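January, 6:40 a.m.

Boiler pressure was down again overnight, 1.4 bar on the dial to a hair under 1.1. I topped it up through the filling loop and closed both valves by hand, then checked them again after coffee. The loop is dry. The relief valve outlet is dry as well, so the water is going somewhere I can't see, most likely under the hall floor, where the old Charpentier pipework runs before it joins the newer copper.

Meter reading at breakfast: 3,087. I wrote it on the card inside the cupboard door, under the December ones.

Thierry Lebrun came at ten with the Ganeo pressure tester and isolated the upstairs circuit first. It held for 65 minutes with no movement. The downstairs circuit did not. He marked the drop in pencil on the wall next to the manifold, and I'll have to paint over that. His view is a compression joint, probably the one that was disturbed when the Stinosard radiators went in. Mine is the elbow by the kitchen step. We did not settle it.

Quote for lifting the boards and replacing the run: 400, plus fittings. He can start when the Clostetti valves arrive. I asked whether ordinary ones would do and he said the thread is different on the return side. I measured it after he left and he is right.

Mireille Langlois rang at noon about the spare electric heater. She can lend us 2, both oil-filled. One for the kitchen, one for the landing, on separate circuits - the landing sockets share a breaker with the freezer, so that heater stays on its low setting.

Spent the afternoon clearing the hall. Boards numbered in chalk from the front door, screws in a jar, skirting left in place for now. 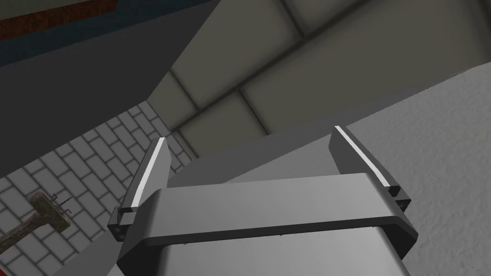 Can the system stay on while it is losing pressure? For short periods, as long as it is kept above 1 bar and someone reads the dial morning and evening.

I've set the timer to two hours at each end of the day. Dial at 9 p.m. was 1.3. Radiator in the back bedroom needs bleeding - key is in the drawer with the fuses.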